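読了時間:5分

使い終わったコップ、捨てる前にもう一度 Zirnleyの「コップ持ち寄り会」が大にぎわい

家の戸棚の奥に、もう何年も出番のないコップが眠っていないだろうか。子どもが小さかったころのプラスチックのコップ、引き出物でもらったきりの木目調の湯のみ風カップ、セットのうち一つだけ残ったもの。そんなコップばかりを集めて次の使い手に渡す「コップ持ち寄り会」が7月、Zirnleyの2階にある工作室で開かれた。これがもう、予想をはるかに超える盛り上がりだった。

呼びかけたのは、生活道具の貸し出しと交換を続けているグループ、Endora。代表のAnnag Farquharsonさんは、以前から食器の交換会を開いてきたが、コップだけに絞ったのは今回が初めてだという。

「お皿は重ねてしまえるし、お鍋は使うか使わないかがはっきりしています。でもコップは、なんとなく残るんですよね。どの家にも必ずある。だったら一度、コップだけでやってみようと思いました」

午前10時の開場前から階段に列ができ、紙袋やかごを提げた人たちが次々と上がってきた。受付の帳面によると、この日までに事前の預かり分を含めて集まったコップは2,748個。数字を聞いて思わず聞き返してしまったが、Farquharsonさんも「わたしも三回見直しました」と笑っていた。

持ち寄られたコップは、まず受付でふちの欠けやひびがないかを見てもらい、それから台の上へ移される。台には茶色の敷物を広げてあり、白い天板にじかに置くより色の見分けがつきやすい。淡い色のコップも、竹のような風合いの濃い色のコップも、この上だとどちらもよく映える。白い台のままだと薄い水色や藤色がぼやけてしまい、棚に並べたときに「こんな色だったっけ」となるのだそうだ。

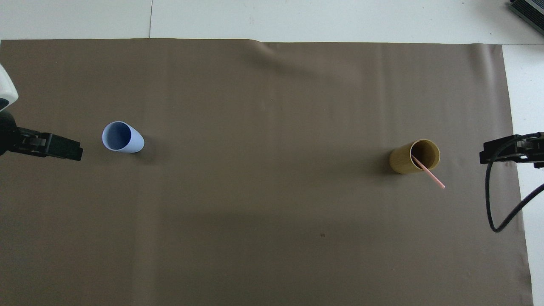

色の次は素材で分ける。プラスチック、ガラス、陶器、金属、そして木や竹の風合いのもの。ところがこの最後の組がなかなかの曲者で、持ってみると意外に軽かったり、底を見ると樹脂の表示があったりする。見た目だけで決めず、手に取って、裏返して、迷ったら隣の人に渡す。この「隣の人に渡す」がとても楽しくて、初対面どうしがいつのまにか「うちにも同じのがあった」「歯みがき用にちょうどいい大きさ」と話し込んでいる。取材のつもりで行った筆者も、気がつけばコップを両手に持って議論に加わっていた。

会場でいちばん人気があったのは、意外にも一つきりの半端もの。そろいのセットも早々に引き取られていったが、単品の棚の前からはなかなか人が離れない。昼前に訪れた親子は、色の違うプラスチックのコップを家族の人数分選び、「これならだれのか間違えないね」と満足そうだった。筆立てにすると言って背の高いカップばかり選ぶ人もいれば、窓辺でハーブを育てるのだと、口の広いものを真剣に見比べる人もいる。飲むための道具なのに、飲まない使い道の話がどんどん出てくる。聞いているだけでうきうきしてしまう!

午後は「しまい方の時間」もあった。コップを重ねると抜けなくなる、かといって横に並べると場所を取る。そんな悩みに、参加者が自分の家のやり方を持ち寄って答えていく。同じ形どうしなら三つまで重ねる、木や竹の風合いのものは伏せきらずに風を通す、毎日使うものだけを手前の列に置く。どれも小さな工夫だが、実物を前に説明されるとよく分かる。筆者はさっそく、奥行きのある棚に浅い箱を入れて引き出しのように使うという案をもらって帰った。

敷物についても質問が相次いだ。Endoraでは、台をほぼ覆うくらいの大きな一枚を選ぶことにしている。小さいものを継ぎ合わせると、境目にコップの底が引っかかって傾くからだ。多少のしわは気にしないが、折り目が立っているところは手でならし、背の高いものはそこを避けて置く。片づけるときは両端を持って二人で畳む。「一人でやると必ず斜めになります」とFarquharsonさん。何度も斜めに畳んできた人の言い方だった。
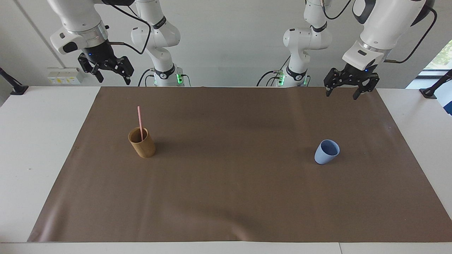 引き取り手の決まらなかったコップは、翌月までZirnleyの棚で預かり、その後はGellinowの貸し出し倉庫へ移る。町内の集まりや学校の催しでまとめて借りられるようになり、返却のときに洗って戻せば料金はかからない。すでに15の団体から申し込みがあり、なかには一度に77個を希望するところもあるというから頼もしい。色も形もばらばらのコップが長机に並ぶところを想像すると、それだけで集まりに行きたくなる。

お茶の時間には、近くの喫茶店Inthanonが冷たい麦茶とほうじ茶を用意した。飲む器はもちろん、その日に自分で選んだコップ。流しで洗って、ついでもらって、そのまま立ち話が始まる。筆者が選んだのは少し厚手の青い陶器のもので、口当たりがやわらかく、麦茶を二杯もおかわりした。家では使わないだろうと思っていたのに、いまはこの原稿の横に置いてある。

次回は秋、今度はふた付きの容器を集める予定だという。本体だけ、ふただけの持ち込みも歓迎で、相手を探すための台を別に設けるそうだ。ふたの合わない容器なら、わが家にも山ほどある。

コップの持ち込みは、Zirnleyの1階受付で引き続き受け付けている。洗って乾かしたものに限り、ふちに欠けのあるものは受け取れない。新聞紙で包む場合は、中が見えるように口の部分を開けておいてほしいとのこと。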